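13. Using small water bottles on a paper-covered table

Revised 12th February

Read section 12 first if the Sunent paper hasn't been laid yet. What follows applies to the small clear bottles with a hole in the cap, used for damping, rinsing brushes or wetting glue. Ordinary drinking bottles belong on the shelf by the door.

The wrapper on the paper says "spill-safe". We would treat that as a hopeful phrase. The paper slows water down and shows you where it has gone. Left long enough, water will get through a crease, and a bottle lying on its side can supply plenty of it.

13.1 Filling the bottle

1. Unscrew the cap over the sink, never over the table.
2. Fill to the shoulder. The Climby bottle holds 200 ml, and the leaflet tells you to fill it to the brim. We don't.
3. Check the hole in the cap. If you can see grit in it, rinse it from the inside.
4. Screw the cap down by hand until it stops. Pliers will split it.
5. Turn the bottle upside down over the sink and hold it there while you count to 13. A drop or two is to be expected. A steady drip means the cap is cross-threaded or worn.
6. Wipe the outside before carrying it to the table.

Note: A cap with an open hole is not a closed cap, whatever the packet calls it. The replacement cap (part 2552) is sold as "drip-free". Ours dripped less than the old one, which is as far as we would go.

13.2 Placing the bottle

1. Stand the bottle on a saucer or a folded cloth, well in from the edge.
2. Keep it on the side you don't reach across.
3. If it must lie down for any reason, put it in a tray with a lip.

CAUTION: Never lay a filled bottle straight on the paper, even "just for a second". A small bottle tips easily and marks can spread further than you'd think from its size.
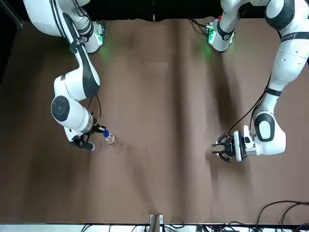

One user wrote in October to say that the tray was a waste of space, that they had stood bottles on bare paper for two winters without it ever soaking through, and that the only real trouble they'd had was blue paint. We can't argue with the two winters. We would still like to know what the tabletop looks like under the paper, and whether anyone has lifted it to check.

13.3 When water gets on the table

1. Pick the bottle up first. People reach for a cloth and leave the bottle where it fell.
2. Stand it in the sink or on its saucer.
3. Lay a dry cloth flat over the largest puddle. Press, lift, and turn to a dry part.
4. Work from the outer drops towards the middle.
5. Look for fine droplets some way from the main splash. They are easy to miss unless you bend down and look across the surface towards the light. 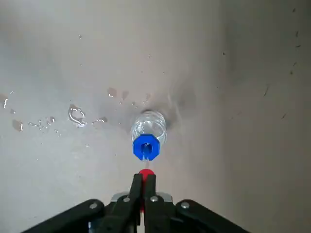
6. Do not rub. Rubbing drags a puddle out into a long streak and roughens damp paper until it pills.
7. Leave the area uncovered to dry. The Barus drying mat claims to do this in 2 minutes. It took far longer on our table, and the mat itself then needed somewhere to dry – a cloth is cheaper.
8. When the surface feels dry, press a tissue on it. If the tissue picks anything up, wait longer.

Note: A dark patch isn't proof of a leak. It may be damp, it may be a shadow from something overhead, or it may be an old stain. Touch it before you start stripping the table.

13.4 Checking the cover afterwards

1. Move small clear items to one side before you start. Glass and clear plastic are very hard to see against this colour of paper, and they roll.
2. Look along the sheet from one end. Ripples and creases are normal, and a new sheet straight off the roll will have some.
3. Run a flat hand over any raised area. Dry ripples feel stiff and go down under light pressure. Damp ones feel cool and stay soft.
4. Lift the nearest edge and feel the tabletop underneath.
5. Replace the sheet if it has torn, if it smells, or if the top underneath is wet. Otherwise leave it be.

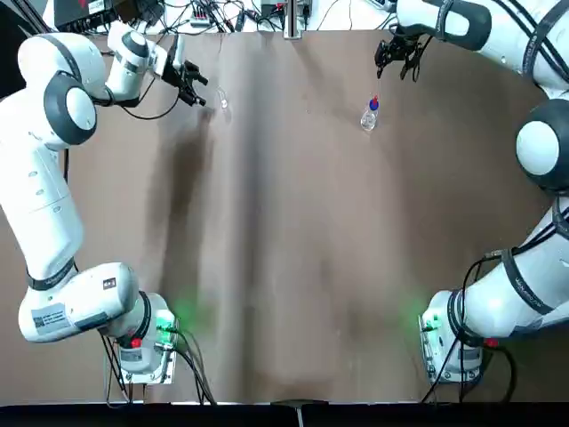

Fig. 3. Creased paper cover, with a darker band down the centre.

The Pintér guide recommends a fresh sheet after every spill, however small. Pintér also sells the sheets. We change ours when step 5 says so.

CAUTION: Do not iron a sheet in place on the table. We were asked.

13.5 Putting the bottle away

1. Empty it completely. Water left over the weekend goes stale, and the cap is worse than the bottle.
2. Store with the cap off, both parts upside down on the rack.
3. Throw away any cap that failed the test in 13.1, step 5. Taping over the hole has been suggested more than once. The tape comes off when wet.

For glue bottles and anything with colour in it, go to section 14.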